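Growing oyster mushrooms in a crate

July is a great time to start, and you only need a cool corner and a bit of patience. Soak your chopped straw in hot water for 2 hours, then drain it well and let it cool right down. It should feel damp but not drip when you squeeze a handful.

Line a clean crate with a bin bag and poke a few holes in it. Add a layer of straw, crumble over some spawn, and keep going until it's full (I love this bit!).
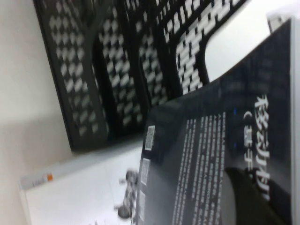 Fold the bag over loosely and leave it somewhere dark. White fuzz will creep through the straw, and that's your mushrooms getting going! Once it's white all over, move it into soft light and mist it morning and night. Pick the clusters while the caps still curl under, and fry them in butter.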